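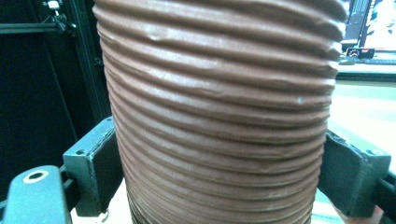 2 min read

Player markets in Plesell: project report
Ruaridh Paterson

Plesell is an online space trading game where players set nearly all the prices. My project looked at whether the sales tax change in May moved trade away from Fosbridge, the main market station. I logged 2,929 sell orders for fuel and hull plate, using the game's public order export.
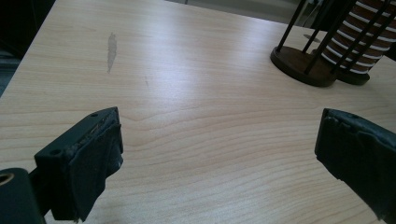

Before the change, most hull plate sold at Fosbridge in batches of 700 or more. Afterwards the large batches went to Wibisono, two jumps out, and small sellers stayed put. Fuel hardly moved. I also sent a short survey to traders and got 118 replies. Many said they had not noticed the tax. Orders placed by private contract are missing from the export.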